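3.2 Keeping the bin cell running

We clamp the bin down at its corners before every session, and I check each clamp by hand. Jessie Rankin redid the cable run in June, after 1,078 picks.
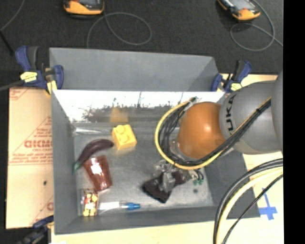 How often do we check the cables?
Every 800 picks, plus a quick look each morning.

Figure 1. Bin cell with the arm reaching in over mixed objects.

Tsz-kin Tsao swaps the finger pads at 2,000 picks (fiddly job, but he's quick!) and I re-zero the gripper afterwards.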